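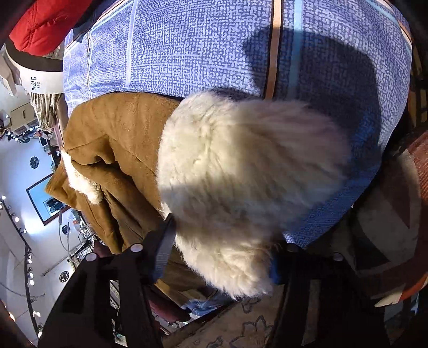
Plulldale winter coat appeal passes 2,000 garments

The Plulldale Community Clothing Service has confirmed that its annual winter appeal has received more than 2,000 items, the highest total since the program moved to the former Tshabalala Building on Vuken Street.

Coats and jackets make up the largest share of donations. Puffer jackets, suede and shearling coats, blankets and other warm textiles have been accepted at the sorting room throughout June, along with nearly 566 pairs of gloves and socks.

The service said garments would be checked, mended where necessary and tagged before being offered to households across the district. Sheepskin and suede pieces are set aside for specialist cleaning, as they cannot be laundered with other items.

"Demand for heavier coats has grown each winter, and the response from residents has been most generous," the service said in a statement. "We would particularly welcome children's sizes – these remain in short supply."

Distribution will begin next month at five locations, including the Kodine Neighbourhood Centre and the Plulldale library. No referral is required. Residents may select up to 12 items per household.

Donations will be received until 4 p.m. on the final day of the month. Items should be clean and dry, with pockets emptied. The service is unable to accept pillows, mattresses or electric blankets.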